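Bench Rules for Small Robot Arms: Which Ones Earn Their Keep
Workshop Tips, Feb 18, 2021

Every list of robot safety tips I read starts with "always be aware of your surroundings." Fine. I was aware of my surroundings when I dropped a vise on my foot. What follows is the stuff I'd keep from the 812 words taped up in our shop, and the stuff I'd toss.

Tape a grid. I thought this was decoration until I tried to put an object back in the same spot without one. Kraft paper under it is cheap and you can write on it. Don't fuss over perfectly straight lines if you're only using them by eye. If your numbers depend on the tape, measure, and don't trust whoever laid it.
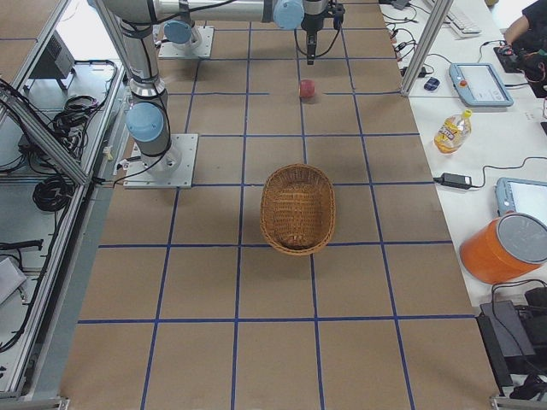

Start with soft or cheap things. An apple, a ball, a basket. Ourania Rallis wanted to begin with drinking glasses and I said she could buy them.

Keep the stop button where your hand goes without looking. The Spanos checklist says "within reach," and I don't think much of that. Within reach of whom? Two arms means two pendants for us, so mark which pendant belongs to which arm. Colored tape on both ends works. Then press each stop before the first run and see that the right arm quits.

Liquids go on another table. I know, the cap is on. Move it anyway.

Cables are where I get cranky. The rules say "route neatly" and then everybody loops the slack over the nearest shelf. Run the arm slowly through its whole reach and watch what pulls.
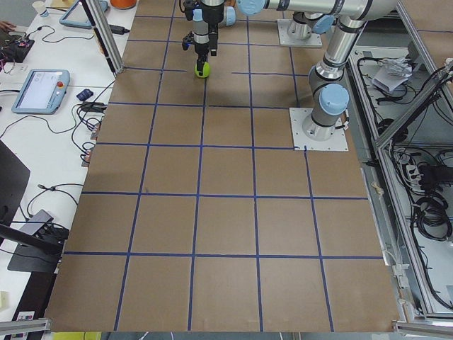

Two arms sharing one table need a rule about who gets the middle. Rory Lennox says the software handles it. Maybe it does. I still want one arm parked while the other is being taught, and I want the speed turned down until 5 clean runs in a row. Why 5? It's the number on the old sheet and I haven't found a better one.

Skip the laminated poster. Skip the daily sign-off too, unless somebody reads it. Ours had 741 check marks, including the March we were closed.

Check the base bolts before you start. Use a wrench.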